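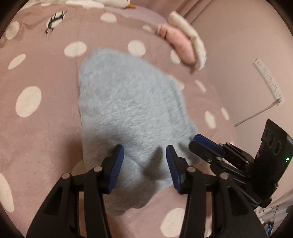
*Blue-grey fleece on the spotted sheet, pink side of the linen cupboard.*

# Morirance Fold Notes

A data card for a small, opinionated collection about folding soft things on beds. Everything in it is household fabric, and most of it would prefer to stay in a heap.

## What's covered

Morirance has 125 fold sessions. Each one is a single piece of cloth on a made bed, starting crumpled and finishing folded, or finishing in whatever state we'd agreed to call folded by that point in the afternoon. Every session has a text note and a rating.

The cloths fall into 4 groups:

- `fleece`: throws, offcuts, anything with a short fuzzy pile
- `terry`: face washers, hand towels, one bath mat that should have been excluded
- `flat`: tea towels, pillowcases, hankies
- `awkward`: fitted sheets, and a doona cover we gave up on

Fleece is over-represented. It doesn't slide much on cotton, it forgives a sloppy corner, and it's what was in the cupboard.

## The beds

Bedding was left as we found it. Some sheets are plain, but the favourite is dusty pink with large off-white spots, which turned out to be a terrible background for finding the corner of a pale hanky and a perfectly good one for fleece. We kept both. If your method only works on a plain sheet, you'll want to know that before you take it to a real bedroom.

Sheets were smoothed by hand before each session. Standards of smoothing varied with the hour.

## Fields

`cloth_group`: one of the groups above.

`cloth_colour`: free text, colour spelt with a u. "Blue-grey" and "grey-blue" both occur and mean the same thing. "Oatmeal" occurs twice and means beige.

`outline`: the shape before folding, in plain words. Entries include "rounded top, long slope on the right", "sort of a boot" and "Tasmania".

`hem`: `stitched`, `raw` or `unsure`. Bunched cloth hides its edges, so `unsure` is common. Please don't read it as `raw`.

`fold_score`: 0 to 100, given by eye. Anything over 80 would pass in a shop. Anything under 20 is a scrunch.

`remarks`: occasionally useful.

## Known problems

- Scores drift. Early fleece folds were marked hard, and by the end a rough rectangle was getting 70.
- Roughly 20 sessions have no `hem` value at all. Treat these as `unsure`.
- Shadows on light fleece look a lot like creases. Two sessions have a crease noted where there was only shade; both are flagged in `remarks`.
- The Nalard tea towels were ironed beforehand by someone trying to be helpful. They're marked `ironed` and score suspiciously well.
- Nothing here is folded in thirds. We are a halves household, and the argument is closed.

## Suggested use

Finding edges and hems in crumpled cloth, deciding where a first fold should go, or settling what counts as neat. The collection won't tell you much about stacking, hanging or ironing, and it has no opinion on where the finished pile lives.

Keep each cloth on one side of your split. The same throw turns up in plenty of sessions, and a model that has memorised one throw will look brilliant until it meets a second.

## Changes

The November version merges `towel` into `terry`, fixes the left/right mix-up in the pillowcase outlines and removes a session in which the cloth was a jumper.

Corrections are welcome through the issue tracker. Include the session number and the cloth group, and say which way up you think it is.

Related items

Nalard Tea Towel Set: flat cloths, ironed and otherwise
Frerichs Sock Pairs (incomplete, naturally)
Claltus Blanket Corners
Morirance Fold Notes: scoring guide
Morirance Fold Notes: fitted sheet appendix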